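在宅の経理やってる者です。確定申告前の領収書整理、今年こそ1月のうちに終わらせる。やり方メモ、自分用に連投します

去年どうだったかというと、紙袋に全部つっこんで締切前夜に泣いた。感熱紙は薄くなってるし、日付読めないのが何枚も。もうやだ

とりあえず今日は袋をひっくり返すところまで。木曜の夜しか時間とれないので急ぎます
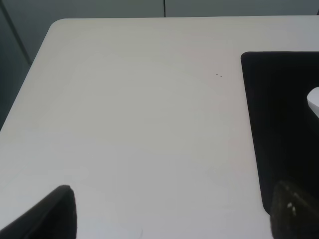 領収書は月別じゃなくて、先に支払い方法で分けるのが早い。現金、カード、立替。これ取引先のニカノールさん(Nicanor Ocampo)に教わった。月別は後から並べればいいだけ。広げる場所は白い天板だと白いレシートが紛れるんだよね、角の丸い机の端から滑って落ちるし。なので色つきのクリアファイルを下に敷いて分けてる。100均ので十分

現金の山がいちばん面倒。コンビニ、郵便局、駐車場。駐車場のやつ小さすぎん?

小さいのはA4の裏紙に貼る。のりは四隅じゃなくて上だけ。印字面にテープ貼ると消えることあるから注意ね

で、金額の横に「何の用か」を鉛筆で一言。「打合せ Dinsa」とか「切手 Valtstead宛」とか。これ書いとかないと二月の自分が絶対わからん。書いてても分からんときある

途中経過。カードの分は明細とつき合わせ中。3,274円がどうしても合わない。どこの3,274円だよ

思い出した、Rotiaの年間利用料だ。引き落とし名義が違う会社名になってるやつ。こういうの毎年やってる気がする。明細に直接メモしといた

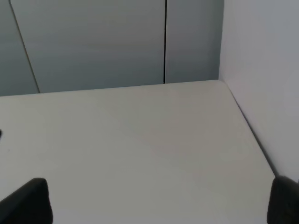 レシートなくした分はどうするの?
出金伝票を書けばだいじょうぶ。日付、相手先、金額、内容。電車賃とか香典とか、もともと領収書が出ないものと同じ扱いで。ただ乱発はしない。高額のは店に再発行たのんだほうがいい

出金伝票は文具屋で買った50枚綴りのが残ってた。たぶん一生なくならない

立替分、Heriberto Gallegosさんに出してもらった宅配代が混ざってた。これは向こうに精算してもらったか確認してから。メール今送った。夜9時過ぎにごめんなさい

ここまでで休憩。お茶いれたらさめてた

再開。月別に並べるとこ。
手順、来年の自分向けに番号ふっておきます

1 支払い方法で三つに分ける
2 小さいレシートは裏紙に貼る、用途を書く
3 カードは明細と照合、名義ちがいに注意
4 月ごとにクリップで留めて、合計をふせんに書く

4で電卓二回たたく。一回目と二回目で違う数字でたら三回目。だいたい三回目になる。疲れてるときは翌朝にまわす
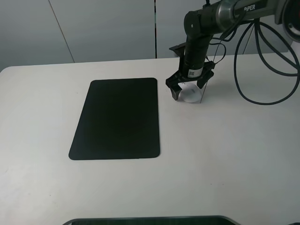
5 会計ソフトに入力

Plukicoの無料版でやってる。科目で迷ったら去年の自分に合わせるのが鉄則。消耗品費か事務用品費か毎年ゆれてたけど、もう消耗品費で統一した

入力は30分やって休む、のくりかえし。一気にやると桁まちがえる。去年ゼロひとつ多く入れて、売上すごい人みたくなった

6 封筒に入れて年を書いて棚へ

保管期間は帳簿とかと一緒に長めに。捨てていい年がきたらそのとき考える

今日は4の途中でおわり。七月の合計だけあわないけど寝ます。つづきは明日のよる。みんなも袋のまま置いとくと後でほんと泣くから、せめて現金とカードだけでも分けといて〜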